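2024-11-01
by Olesia Kravets

After eighteen months in this town I finally went to a hockey game on Tuesday. I want to write it down while I still remember the order of things, because my memory for sport is very short.

The ticket came from Trevor Cloutier at work. He has two seats for the whole season and his wife does not want to go when the other team is bad, so he asked if I wanted to see the Cekora team lose points to somebody worse than them. I said yes before I understood that it was an insult to both teams. He told me to bring a warm hat. I thought, I come from a cold country, I know what is a hat. But to sit still for almost three hours next to ice is a different cold from walking in snow, and by the second period I was holding his coffee with both hands and he had to go and buy another one.

Our seats were in row 4, behind the net where the visitors shoot twice. This is a thing I did not know, that they change sides after each period. So for the first twenty minutes everything interesting was happening far away from me, and I watched the back of the goalkeeper. He was knocking on the posts with his stick, left, right, left, like a person who wants to be let into a house. Trevor says many of them do it and it helps them to know where they are.

At home in my childhood we watched only figure skating. My grandmother had strong opinions about costumes and she turned off the sound when she did not like the music. So I know what an edge is and I can tell you when somebody is skating well, and I must say that these large men skate very well. There is one defenseman, number 18, who goes backward faster than I can run forward. I told Trevor that he has beautiful crossovers. Trevor looked at me for some time and then he repeated it to the man in front of us, Mervin Bouchard, and Mervin turned around and shook my hand.

Mervin was my teacher for the rest of the evening. He explained me offside three times. The first time he used his fingers, the second time he used peanuts on the lid of a cup, and the third time he only said "watch the blue line and forget the rest," and this worked. Icing I still do not understand completely. I know when it happens because everybody around me makes the same tired sound.

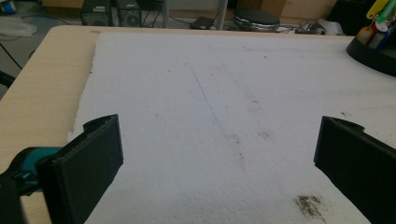
The first goal I missed. I was reading the advertisement on the boards (Zevura, something about windows, or maybe about insurance for windows) and suddenly everybody was standing and I was looking at many jackets. The second goal I saw from the beginning to the end and I am proud of it. Number 18 took the puck away near the middle, passed it to the small one with the long hair, and the small one waited. He waited so long that I said "now" out loud in my own language. Then he put it under the arm of the goalkeeper, and I screamed, and Mervin screamed, and some of Trevor's second coffee went on my hat. It is a wool hat. I have washed it in cold water and it still smells a little.

I want to say something about the noise. I expected the shouting. What I did not expect is how quiet it becomes between. When the game is moving and the score is even, you can hear the skates, and you can hear the players calling to each other in very short words, and the puck against the boards makes a sound like a heavy door. On television all of this is covered by two men talking. I think if somebody made a broadcast with only the ice and no men talking, I would pay for it.

There was one fight. It lasted not long and it looked like two people who try to take off one another's sweater. Mervin was embarrassed about it on my behalf and said it does not happen so much anymore. The family on our left, with a boy in a jersey down to his knees, was very happy. The boy asked his mother if the men will have to say sorry. She said they will have to sit down and think about it, and I suppose this is correct.

In the second break they announced the attendance and it was 455. I was surprised, it sounded like much more. Trevor says that in February, when the Chamoun team comes, you cannot find a seat and people stand along the glass with their children on their shoulders. There is some old story between the two clubs about a coach, Jean Leckie, who left one for the other in the middle of a season. Half the people in our section still will not say the name. Mervin says it, but he lowers his voice.

We lost. I write "we" and I notice it. It was 2 to 2 until almost the end, and then one of ours was in the penalty box for tripping, which I saw, and it was a fair penalty although I would not have said so there, and the visitors needed only a few seconds. After this our goalkeeper went out and a sixth skater came in, and I asked Trevor if the goalkeeper was hurt. He was too nervous to answer. Mervin explained without turning his head. The net stood there empty and I could not look at anything else. I think it is the most frightening thing I have seen in a sport, and my brother does ski jumping. The score stayed like this, 3 to 2, and everybody went to find their cars.

On the way out I bought a scarf. It was too expensive and the Kavance logo on one end is bigger than the name of the team on the other, but it is warm and I needed something dry. My neighbor Cyrill Rüegg saw it on the stairs yesterday and told me that in Switzerland he played as a boy for nine years. Two years we live on the same stairs, well, a year and a half, and we have talked only about the recycling. Now he wants to show me on a piece of paper what icing is.

The next home game is on a Saturday afternoon. Trevor's wife is taking her seat back for that one, so I have bought my own ticket, same section, four rows higher. I will take two hats, and I will bring peanuts for Mervin, the kind with the shell.

Filed under: Life in a Small Town, Hockey | 2 comments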